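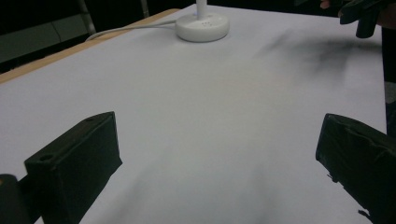

4. Recording two-hand demonstrations

This section covers the part of the Lirkari method we like best: two hand-held grippers, one white work surface, and a policy that learns from people doing the job themselves. If you followed section 3, both grippers are calibrated and their clocks agree. Now the fun starts.

The idea behind Lirkari is simple enough to say in one breath. Each gripper carries its own camera, each camera watches its own fingers, and the training code lines the two streams up so that the model learns how the left hand and the right hand wait for each other. In the Hastberg trials we trained on 1,247 demonstrations, and what surprised us was how much of the useful signal sat in the quiet moments – the approach, the pause, the backing away. So please record those too!

4.1 Before you start

1. Cover the work area with plain white paper or use a white board. Smooth it down by hand. Gentle waves are fine, sharp folds are not.

2. Keep the middle of the surface clear. Things that stay on the table for the whole session (a lamp, a power strip) can remain toward the edges, as long as they don't move between takes.

3. Run any cable off the side of the table where neither operator will be reaching.

4. Check the fingers on both grippers. Press down loose tape or padding and tighten the mounting screws. Worn covering changes the grip a little, and the model will pick that up.

5. Open Rindura on the recording computer and choose New Session. Both grippers should show as Ready within 9 seconds.

Note: Shadows on the surface are welcome. We used to fight them with extra lights, and the policies trained that way got confused as soon as someone stood near the table. Leave the room lighting as it is.

Caution: Keep your free hand away from the finger joints when the trigger is squeezed. The linkage can pinch.

4.2 Recording a take

1. Hold both grippers over the surface with the fingers open. Each camera should see both of its own fingers, one on each side of the view, with the table between them.

2. Press Record in Rindura, or tap the foot switch.

3. Hold still until you hear the second beep. The software uses this still stretch to find the starting pose.

4. Do the task at a natural pace. Don't slow down for the cameras.
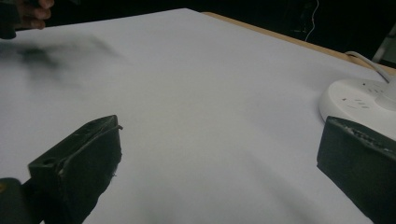 5. When you are finished, back both grippers away from the work area and hold still again until the long beep.

6. Look at the result on screen. Green means the two streams matched. Yellow means they matched but tracking was weak somewhere in the middle. Red means the take can't be used.

Blur deserves a word here. When a gripper swings quickly past the other camera it can show up as a dark smear, and new operators tend to throw those takes out. Keep them! In our tests, a policy trained with the blurry takes left in finished 112 of 200 handover attempts on a table it had never seen, against 71 for the same policy trained on the clean set only. We were thrilled with that gap, and we are still working out why it is as large as it is. Our best guess is that the smear tells the model "the other hand is busy" before the hand itself comes into view.

The exception is blur from your own camera, where the whole picture smears and even the fingers go soft. That points to a loose camera mount. Stop and go back to 3.4.

4.3 How many takes to record

For a simple pick or handover, about 200 takes is a good first batch. Switch sides with your partner partway through if two people are working, and shift your standing spot a little from time to time. Small differences in height and reach help a lot.

Save the session with File > Close and Pack. Packing can take a while on the older Gallagher drives, and the progress bar sits at the same place for most of it. Leave the drive plugged in until the light goes out.

Caution: Do not rename the left and right folders after packing. The trainer reads the side from the folder name, and a swapped pair will train without any error message.

When the session shows as Packed, go to section 5 to check the paired timelines and mark any takes you want to leave out.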